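Disclosure Rules Should Bind Candidates Before the Ballot Is Printed

The Sillholm council race has produced one useful result so far. It has shown that a candidate in this county can be named in a pending civil case, file for office, qualify for the ballot and collect early votes without any public body being required to mention the case to a voter.

The candidate is Gergely Kerekes. The case was brought by two former employees of Nolora, the property management firm he ran until last spring, who say he made repeated and unwanted advances and cut their hours after they refused. He denies it. A hearing is set for November, after the vote. I have no special knowledge of what happened in that office, and this column does not depend on it. The question is what the filing system is for.

At present a candidate for council submits a statement of residence, a statement of financial interest and a petition. The petition must carry 667 valid signatures. Kerekes turned in 997, of which 714 survived review. Each rejected signature was listed with a code for the defect: wrong ward, no date, name not legible. The county can say exactly why a given resident of Ghoneim Street was struck from a petition. It cannot say whether the man the petition was for is a defendant in its own courthouse, two floors up.

The usual objection is that an accusation proves nothing. I agree with it and think it settles less than its users suppose. The financial form does not prove anything either. It asks whether the candidate holds an interest in land near a planned road, and a yes is not treated as a confession. It is treated as a fact the voter may weigh. A pending case is a fact of the same kind. It has a docket number, a filing date and a list of parties, and all three are already public. Anyone with a free morning and the patience to work the terminal in the clerk's lobby can find them. The rule I am asking for would move the record from the terminal to the candidate's page.

A second objection has more weight. If pending cases must be disclosed, people will file cases in order to have them disclosed. This would happen. The remedy is to write the rule narrowly. It should cover cases in which the candidate is personally a defendant, which allege harassment, assault, fraud or misuse of office, and which have survived a first motion to dismiss. It should exclude any case filed after the petition window opens. The candidate should get the same number of words for a reply as the clerk uses to describe the claim. If the case is dropped or decided, the entry should be changed within one business day, with the old text kept in an archive.

Those limits would leave some things out. A complaint handled inside a firm, with a payment and a signed promise of silence, would not appear. I do not have a fix for that, and I distrust anyone who offers one in a paragraph. 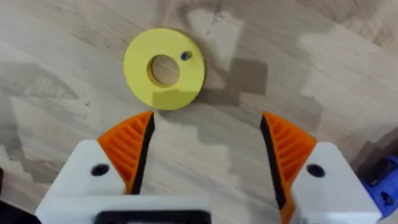 Yellow ring-shaped part on a wooden tabletop.

The third objection is cost. Gustside, a town with fewer staff than ours, adopted a similar rule four years ago. Its clerk checks names against the court index once, when petitions close, and again before ballots go to the printer. The work is done by the people who already check signatures. In our last cycle the county reviewed 1193 petition lines in the council races alone. A name search for each candidate is a small addition to that load, and the index has been searchable by party name for years.

What bothers me most in the present race is how the campaign has used the gap. Asked about the case at the library forum, Kerekes said that he had "met every requirement the county has." That is accurate. The requirements do not touch the matter, so meeting them tells us nothing about it, yet the line was applauded as if it were an answer. His opponents have done little better. One has put the word "predator" on a mailer with no source and no mention of the denial, so that a voter reading it cannot tell what is claimed, by whom, or where the claim stands.

A plain entry on the county's own page would have made both the dodge and the mailer harder to get away with. The council can adopt the rule by ordinance. It does not need the state's permission, and the draft from Gustside runs to a page and a half. The next petition window opens in the spring, and the ordinance would have to pass its second reading before then to apply.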